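Bench 4, With the Lights On
Photographs and words by Jeptoo Owino

Plernodano makes small electrical housings and the bits that go inside them, in a low building behind the Cikberg ring road. There are 42 of us. Since July there have also been two arms on Bench 4, which the payroll system insists on listing as visitors.

Management asked for a gallery for the website. They wanted "people and technology in harmony". I have done my best with the people.

The work itself has changed less than the posters in the canteen suggest. The lids still need screwing down and the small parts still need fixing to their bases. For years four people did that, elbow to elbow, with a radio and a running argument over the window. Now the arms do the dull part of it and two of the four look after them. The other two moved to final checks, where the chairs are better and the radio isn't allowed.

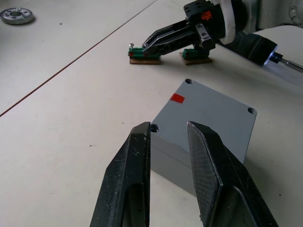
The first week was mostly waiting. An arm does precisely what it was taught, including the time it was taught by somebody who needed the loo. We spent a whole morning on one hesitation that everyone took for deep thought, and which came down to a pause left in the program by the installer from Massawe. He came back, removed it, and charged for the visit.

Wrists are the good news. Turning a driver all shift leaves you with a hand that can't open a jar by teatime, and three of the old Bench 4 crew had a support strap in their locker. Those straps are still in the lockers, under the sandwiches. I count that as progress, and so does the woman in the first aid room, who has taken up crosswords.

The bad news is tidiness. A person will find a screw wherever you drop it. The arms want everything where it was yesterday, so we have become the sort of people who put things back. Someone moved a tray by the width of a thumb before the Sunday shift and the whole bench stopped in protest until Monday tea break. There is now a laminated notice. It has been moved twice.

Then there's the vocabulary. Flameck, who supply the software, call us "cell operators", which sounds like prison work. Their training course lasted 30 minutes and gave us each a certificate with a gold edge. Mine is holding up one leg of the photocopier. What we learned on the bench took a good deal longer and came with nothing to hang on the wall: which noises are fine, which ones aren't, and when to leave well alone.

Pay came up, naturally. Looking after the arms was first described as "the same grade with added interest". After a short and fairly loud meeting it became a different grade.

People ask whether we have given them names. We have, and they aren't going on the website.

Prints can be ordered from the front office. Ask before ten, as the photocopier wobbles after that and tempers go with it.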